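Re: Missing calls after filtering the barley panel
From: Areti Liapis
Thursday, 4:12 pm
Category: Genotyping and Marker Data
Print this message | E-mail this message

Abenezer Ejigu wrote:
> We started with 3,000 markers on the Baltidholm lines and
> ended up with 2,351 after the missing data filter. When I
> rerun it with the same settings I lose 13 more. Is the
> order of the lines affecting this?

Abenezer,

Line order should not matter. My guess is that you are filtering lines and markers in the same pass. Once the poor lines are dropped, the missing rate for every marker changes – and some that passed the first time will fail the second. 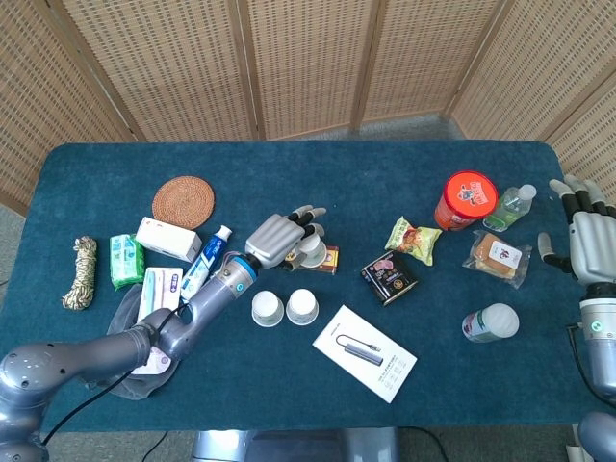
Areti Liapis

Drop the lines first, save that file, and then filter the markers from it. Run the marker step twice. If the two lists match, you are done.

Check the heterozygotes too. We had 50 markers from the Alexiou cross where the export had written them as missing. The raw cluster plots were fine. I went back to the original calls and kept most of them.

I would not impute anything before the map order is settled. Asel has the newer positions for 5H and can send them to you.

Please post the list of the 13 if they still drop out.

Areti

Tags: barley, SNP filtering, missing data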